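Search the newsletter Search Go

Cosance tour weekend: the Senley roadster comes to Gudeta

If you have ever wanted to hear a small straight-six bounce off a stone wall with the roof down, keep Sunday free! The Cosance owners' run is back in March, and this year it finishes in Gudeta with the new Senley roadster leading us in.

We had a morning in the car last week and came home grinning. It weighs nearly 1000 kilos, the gear lever is right where your hand falls, and the steering chatters away to you over every patch of rough tarmac. Third gear on the climb out of Griruten is a joy (second if you're feeling brave, and the hairpin by the chapel more or less insists on it). The seats are firm, the boot will take two soft bags and not much else, and the hood goes up by hand in less time than it takes to find your gloves.

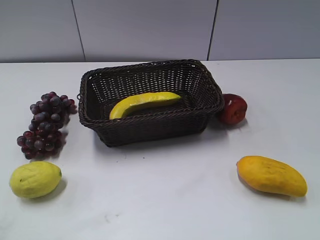

A banana in the basket, and more fruit on the table.

The route is 40 miles, mostly B roads, with a fuel stop at the halfway point. Please fill up there even if you think you'll manage, as the pumps in Gudeta shut early on a Sunday. Older cars are every bit as welcome as new ones. Last year's oldest had a starting handle and got there before me.
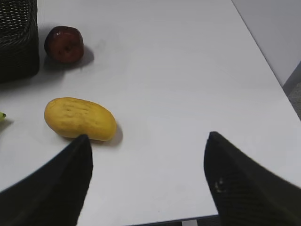
GUDETA, March – Cars will gather in the market square from noon, and the square is closed to other traffic until the last of us has gone home. Come in by the lower road, keep left at the fountain and park nose out. The Senley will be by the town hall steps with the bonnet up, so do come and have a good look at that engine. It pulls cleanly from 2000 revs and just keeps on going, and the sound under the arches is worth the trip on its own.

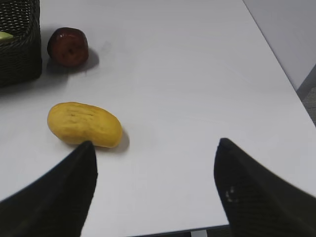
Short passenger rides go out from the square all afternoon. Put your name on the sheet at the steps when you arrive, and bring a hat that fits, because there is very little windscreen and a great deal of wind. Route cards will be at the start in Griruten from 8.30. If you can't make the start, join us at the fuel stop and tuck in behind whoever you like the look of.

Entry is the same as last year and covers the car and everyone in it.

Share 14 | Comments 2

Contact the newsletter desk | © Cosance Owners' Newsletter | Back to top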